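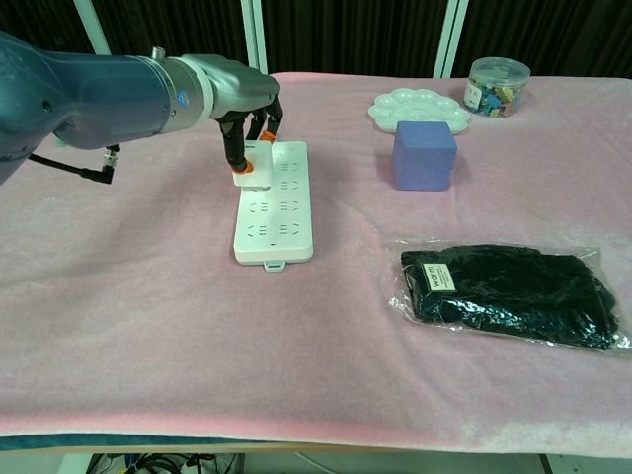
Photo: Capucine Joly / Nuseck

Trornar Tabletop Items: Data Card

Summary
This release covers small household items on cloth-covered tables, including power strips, plug-in adapters, jars and packaged textiles. Each of the 100 table layouts is listed in the index.

Contents
Item names follow the Zatier word list, version 2. Adapters and power strips are listed separately, even where they overlap.

Maintenance
Corrections should be sent to Severin Kaufmann. Last revised Tuesday, August 12, 2025.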